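Notebook, histology bench, Skadham
September, started 8:15

Continuing the Helicobacter review from the last pages. Question is still the same: for which gastric biopsies do we need the immunostain from the beginning, and for which is the modified Giemsa enough?

The list from Bestow is now clean. The first export gave 2953 gastric biopsies, but this contained also the resections wrongly coded as biopsies and the repeat entries where a block was cut again. I have taken out all of these, and also the cases without a Giemsa slide in the archive. For the comparison we have 495 cases with both stains, done on the same block. In 61 of them the two results do not agree. These are the ones that I want to look at again myself, without seeing the original report.

Before reading I checked the sections. Some of the older Giemsa slides have faded, mostly where the coverslip has lifted at the corner. A faded slide read today is not the same as the slide that was read when it was fresh, so for these cases I will ask for new sections. If the block is exhausted, the case goes to the "not assessable" column and stays there.

Reading order: H&E first, write down the inflammation and the activity, then Giemsa, then the immunostain last. I know it is slower. When I look at the brown stain first I begin to see bacteria in the Giemsa also where I would not have called them before.

10:40

First tray done. Notes while I still remember them:

- Most of the disagreements are in one direction, Giemsa negative and immunostain positive. I expected this.
- In several of these the antrum is almost quiet and the organisms are in the corpus, deep in the glands. The request form mentions a proton pump inhibitor in many of them, but not in all. Forms are often filled in a hurry and I do not trust an empty line to mean "no medication".
- Short rounded forms are the real difficulty. On the immunostain they are there, small and brown, in the mucus. On Giemsa I can't separate them from debris, not even with oil.
- Two cases go in the other direction. In both, what was called on Giemsa sits on the surface and away from the epithelium, of mixed shape, and to my eye it is mouth flora. The immunostain is clean, with a good control on the same slide.

The control tissue must be on the same slide. Earlier this year we had a batch with the control on a separate slide and the dispenser had missed one position. The control was beautiful and the patient section had received no antibody. I write this again because the new people have not seen it happen.

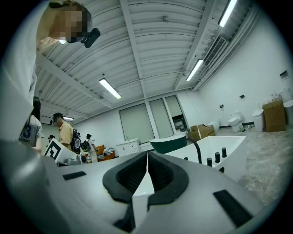 Ruben Bakker read the morning notes and does not agree with the reading order. He thinks that the Giemsa should be read by someone who did not see the H&E at all, because once you have written "active inflammation" you will search longer for the organism, and this makes the Giemsa look better than it is in the daily work. He also asked how long I look at each slide.

I have to admit I did not measure it. For the daily work his first point is less strong, I think, since the pathologist always has the H&E in hand and the decision for the extra stain is made from it. But for a comparison between two stains he is right. We agreed like this: I continue as planned, and he reads a subset of the Giemsa slides blind, numbers only, nothing else on the label. I will cover the labels with tape and keep the key in the drawer with the block ledger.

About the time: timer from now on, and I write the minutes in the last column.

13:30

Immunostain run for the recuts. Wrote down the conditions because the sheet on the machine is old and somebody has corrected it in pencil.

Sections at the usual thickness, on charged slides, dried overnight in the oven. Heat retrieval in citrate, 20 minutes, then leave to cool in the buffer before rinsing. Primary antibody from the Cemimia kit, new lot. The old lot was finished on the last run, so I put one known positive and one known negative from the old run next to the new ones. Hematoxylin short. If the counterstain is too dark, the single organisms in the pits disappear behind the nuclei.

The new lot gives a little more background in the mucus than the old one. It is diffuse and pale and does not have the outline of an organism, so for reading it is no problem, but a beginner could be confused. To do: ask De Haan if the other customers of this lot have reported it. Their service person answers better by telephone than by mail.

One more remark about intestinal metaplasia. In the fields with metaplasia there is usually nothing to find, with any stain. When the whole biopsy is metaplastic, a negative result should be reported with a comment, and I found reports where this comment is missing. This is a matter for the reporting template and does not belong in the stain study. I put it on the list for the next section meeting.

15:50

Read the second tray with the timer. It's tiring to read Giemsa slides one after the other, and the later ones get less time than the early ones - this I can see now very clearly in the column. So from tomorrow smaller trays, with a pause. 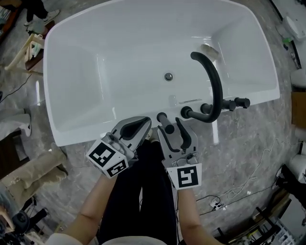
White tub on the marble-pattern floor, black faucet set at the near rim.

What I think so far, to be corrected when the blind reading is finished:

If the H&E shows chronic active gastritis and the Giemsa is negative, the immunostain should be ordered without discussion. Same for a patient with known treatment who comes for control, because there the organisms are few. If the H&E is normal in both antrum and corpus, I have not yet seen a case in this series where the immunostain changed the report. The group in between, chronic inflammation with no neutrophils, is where I do not have an opinion. Too many of those are still waiting in the trays.

Open points:
- recuts for the faded slides, request is written, blocks not pulled yet
- label tape, the opaque one, not the masking tape (you can read through it against the lamp)
- key for the blind subset: one copy only, not on the shared drive
- ask in Bestow if the medication field can be exported separately
- telephone De Haan about the lot
- correct the sheet on the machine, in ink

17:05

Run finished. Controls good on all slides, positive and negative, old lot and new lot. Slides are in the flat tray on the left side of the hood, still soft, please do not put them in the upright box before tomorrow noon.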